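Ticket 3838
Opened by: Consuelo Tejada, Foser memorial pages
Component: Prosteck obituary import
Status: Pending vendor
Priority: High

Reported 19th January. Family-submitted death notices arrive from the Gelham intake form with the closing paragraphs missing. Two families have called the desk. In both cases the survivors list and the service details were dropped from the published page. Print copy was correct.

Steps to reproduce: submit a notice containing a curly apostrophe in the first line, approve it in the queue, open the public page.

Expected: full text.
Actual: text ends mid-sentence. Server returns 200, nothing in the error log.
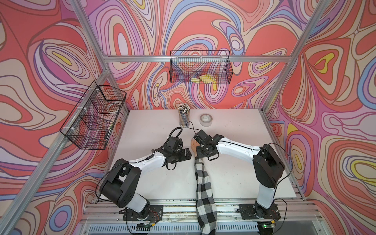
Update 1: Reproduced on staging. Notices with straight apostrophes import complete. The form counts characters, the importer counts bytes, and the remainder is discarded without a warning. Guest book entries use a different path and are not affected.

Update 2: Vidal patched the length check on staging. Test notices now import in full, including accented names. One side effect: the photo caption field repeats the name of the deceased. Returned to Vidal. 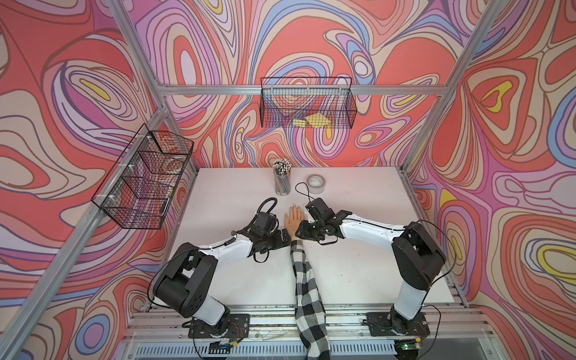

Workaround until release: paste the notice by hand from the print system and compare the last line before approving. Do not use Re-import on a live page, it clears the guest book.

Both affected notices corrected and the families notified by phone. Fix is scheduled for the February release. Leave open until the caption fault is retested.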